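Safe Storage and School Threat Reporting Project
Progress report to the Siriwardena Fund, second reporting period

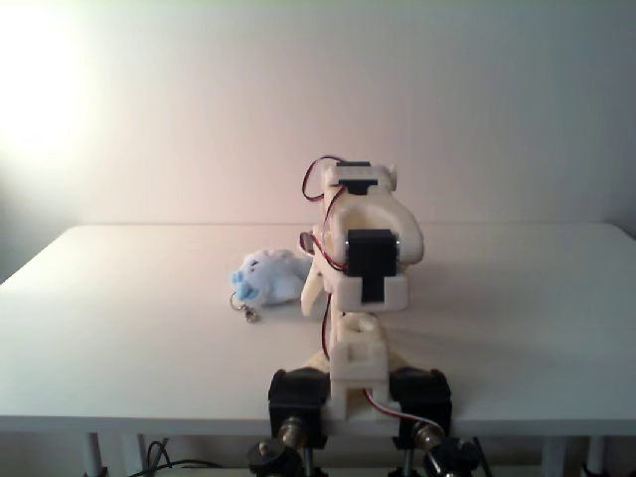 The grant supports two lines of work: a review of how school districts handle reported threats, and a public education program on the safe storage of firearms at home. Both began in May. Work on the first is on schedule. Work on the second is behind by three weeks, for the reasons given under Storage program.

Threat reporting review

Sixteen districts signed data agreements. Each supplied its written procedure and a log of reports received through its tip line, with student names removed before transfer. The combined file holds 3,493 reports after duplicates were merged. Merging was done by hand where two logs used different case numbers for the same incident, and this took longer than the work plan allowed.

Each report is being coded for source, channel, time to first review, and whether local police were notified. Coding of source and channel is complete. Time to first review is missing from many of the older entries, and three districts record only the date and not the hour. Those districts will be reported separately. We do not plan to estimate the missing values.

The written procedures differ most on who may close a report. Some name a single administrator, others require a team decision, and a few do not address the question. A comparison table will go to all participating districts for correction before anything is published.

Storage program

The household survey was moved from phone to mail after the Vovonent call center ended its evening shift. The questionnaire was shortened to fit a folded sheet. Questions on type of lock and location of keys were kept. The question on past training was dropped.

Printed guides were delivered by Truker and are held at the Trosen office. Distribution through pediatric clinics has started. Distribution through the county clerk's office is waiting on approval of the wording on the back panel, where state law on access by minors is summarized. Counsel has asked for one change to that paragraph.

Staffing and budget

Chaminda Cassim took over data management from the previous analyst and now signs off on all transfers. Spending on personnel is in line with the approved budget. Postage is over and telephone services are under by a similar amount. We request permission to move funds between these two lines. No change to the total is requested.

Next period

Finish coding of police notification. Send the comparison table to districts. Mail the survey, with one reminder card to households that do not respond. Submit the revised back panel to the clerk.

Submitted Thu 22 December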